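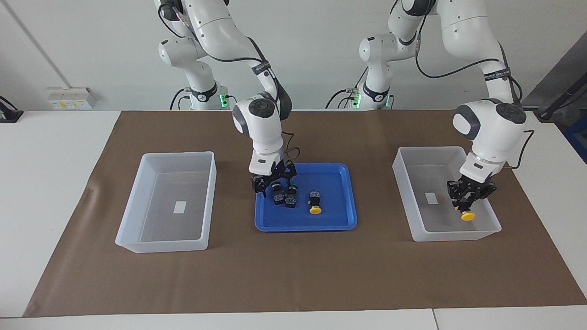
Sorting loose pushbuttons by cap color: bins, tray and bench layout

Forum: Panel Building and Controls > Workshop Practice
Thread status: open

panelrat_62
Original post, 18th December

I have been asked to write a bench procedure for sorting pushbutton switches before they go back into stock. The parts are the ordinary industrial type: black cylindrical body, colored round cap, contact block with screw terminals on the back. They come out of stripped panels and trade returns, mixed.

Current layout is one shallow blue tray in the middle for unsorted parts, with a translucent white bin on each side. Everything sits on a brown paper mat on a white bench. Yellow caps go to one side, green to the other. The tray never gets more than a handful at a time.

Questions:

1. Is cap color the right first split, or should we split on contact arrangement first and treat color as secondary?
2. Does anybody use a divided tray in place of separate bins?
3. Is paper a sensible bench covering for this, or should I move to rubber?

Volume is 400 switches in the current batch. The last one, in July, was 425, and we found 17 in the wrong bin at the final check.

terminal_velocity
Reply 1

Contact arrangement first. Cap color is cosmetic. On most ranges the cap comes off separately from the block, and a green cap tells you nothing reliable about whether there is a normally open contact behind it. Somebody may have rebuilt the switch from whatever was in the drawer.

If you sort by color, you end up with a bin of green switches that still have to be metered one at a time. You have handled every part twice.

oldschool_din
Reply 2

Disagree with reply 1. You handle every part twice in either case. Color takes a glance, the meter takes both hands. Do the glance first and the meter work goes faster, as the parts in one bin will mostly be the same arrangement and the odd one stands out.

What matters more is the wrong bin figure. 17 out of 425 is 4 percent. That is high for two colors. I would look at the lighting and the tray before touching the sort order.

panelrat_62
Reply 3

Lighting is overhead and there is some glare off the floors of the bins. It has not seemed to matter for the tray.

I suspect most of the errors were parts lying with the cap facing away from the sorter. From behind, you see the contact block, and the blocks on our yellow and green switches look alike.

oldschool_din
Reply 4

Then lay them out before you sort. Tip out, turn each one so the cap is visible from the sorting side, then start. It adds a few seconds per tray.

kbench
Reply 5

We ran a similar job at Rotthorpe for returned stock. Notes from that:

Bins: translucent is fine. You can see the fill level through the wall, and a label on the floor can be read when the bin is empty. Once it has parts in it the floor label is useless. Put a second label on the outside, facing the operator.

Tray: shallow is right. In a deep one the parts pile up, and the terminal screws catch on each other. Rounded corners help, since small screws do not lodge in them.

Divided trays: tried one from Tradska. The dividers were too low for this size of part and switches ended up lying across them. Went back to separate bins.

terminal_velocity
Reply 6

Regarding the mat. Paper is acceptable for dry sorting and cheap to replace. It is no good if anybody is cleaning contacts on the same bench. We use a Hamann rubber mat — heavier, does not creep, and dropped screws stay close to where they land. It does collect swarf, so it has to be brushed.

kbench
Reply 7

Paper has one advantage over dark rubber: a black switch body shows up on brown. On a black mat we lost parts in plain sight. If you go to rubber, get a light gray.

panelrat_62
Reply 8

Taking the points so far, I have drafted the following.

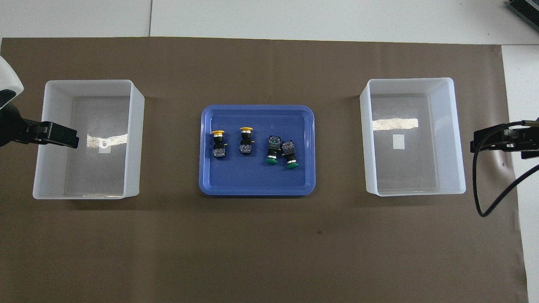

SECTION A: LOADING THE TRAY

A1. Empty both side bins before starting. Check that each has its label.

A2. Place no more than four switches in the blue tray. Single layer only.

A3. Check that every cap can be seen. Caps may point either way along the tray. In the photo the two yellow caps point to the top and the two green caps to the bottom, and all four can be read without touching anything.

A4. If two switches are resting against each other, as the green pair are, separate them by hand before picking. Do not pull one out by its terminals.

SECTION B: SORTING

B1. Pick by the body, never by the contact block.

B2. Clear one color completely, then the other.

B3. Lower each part to the floor of the bin. Do not drop it.

B4. When the tray is clear, look into both bins before reloading.

SECTION C: TESTING

C1. Meter each bin separately and split by contact arrangement.

Comments welcome, in particular on A2 and B2.

oldschool_din
Reply 9

A2: four is very conservative. For 400 switches that is a lot of tray loads. I would allow a dozen in that depth of tray provided they are in one layer.

B2 is correct. Alternating colors is where people put parts in the wrong bin.

kbench
Reply 10

I would leave A2 alone for the first batch and raise it afterward if the error count is down. Change the load size and the method together and you will not know which one did it.

B1 needs a reason in brackets. On some makes the block is held by a single latch and will come away if you lift by it.

terminal_velocity
Reply 11

Still of the opinion that C should come before B, but the draft is workable. One addition: a third container for rejects. Cracked caps, missing terminal screws, blocks that do not latch. Without it they go back in the tray or into a pocket.

panelrat_62
Reply 12

Reject container agreed. It will sit behind the tray so that it is not confused with the side bins. B1 reworded. A2 stays at four for this batch.

Outside labels ordered from Pevlow, the wipeable kind. Mat stays paper until the batch is finished.

oldschool_din
Reply 13

Post the wrong bin figure when you have it. And record it per color — if the errors all run one way, it is a label problem.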